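Print | E-mail this page
Shares: 10 | Comments: 2

Rekent recording kit: a lot of money for tidy files

The pitch from Rekent is that one person can gather a usable set of arm demonstrations in a morning. I had the kit for most of July and I'm not convinced.

It costs 359 a month, and for that you get the recording software, a fixed camera mount and a labeling page called Udar. You supply the arm and the table. Setup was quick. The mount holds still, and Udar lets you throw out a bad take with one key, a thing I've wanted for years.

The trouble is what counts as a good take. Rekent suggests 2,000 examples per task. Ours was picking up cups, and the software passed nearly everything, including takes where the grip was plainly sloppy. Ieuan Craddock went back through a batch by hand and threw out far more than the automatic check had. If you have to do that, what is the check for?

Variety is the other gap. The software prompts you to move the cups – never to change the light, the table or the wall behind. Bernadette Guérin thinks that's fine for a first model. I don't, at this price.

Rent it for the mount and Udar. Don't believe the morning.
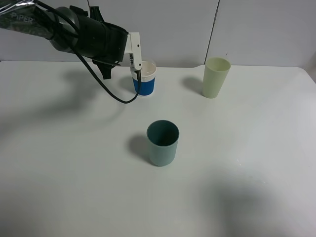 Three cups on the table, with the gripper at the rim of the paper one.

Related
Nair gripper fingers, second look
Cheap camera mounts compared
Labeling tools we stopped using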